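July
By Kamonchanok Srithong

I'd been meaning to get out to the Tirnen open day in Triltarville for ages, and this year I finally made it! It's a two-hour drive from my place, plus a wrong turn at Pimentel (my own fault, I was singing), and I still got there before the coffee ran out.

Tirnen works on how groceries get put away, at home and in small shops, and they'd opened up 4 rooms for visitors. The first was all cans, the second was jars and a very nice man who wanted to talk about lids. I stayed for quite a bit of that, I'm a lid person. Then came the pantry room, which was packed, so I waited by the door eating a free cracker until the group ahead moved on to the tea.
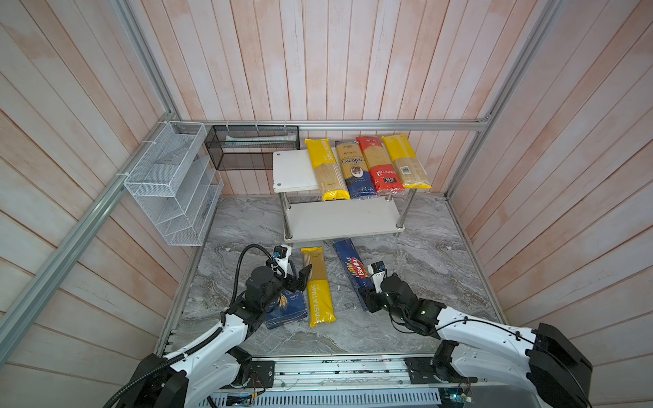
I cook pasta maybe three nights a week, so of course this was my favorite stop. They had spaghetti in a long yellow package with a clear window, a dark blue Barilla box, and a little white two-tier shelf on chrome legs that I want for the cupboard over my stove. The whitewashed planks on the walls and that swirly gray marble-patterned floor were so pretty – my real pantry has a bare bulb and a mop in it.

I got chatting with a woman from Prernevach who stores her spaghetti standing up in a flower vase. I lay mine flat, always have, and we went back and forth on it until her husband came looking for her.

Lunch was soup and a roll in the yard out back. I bought 2 jars of plum jam at the gate and one was half gone by the time I got home.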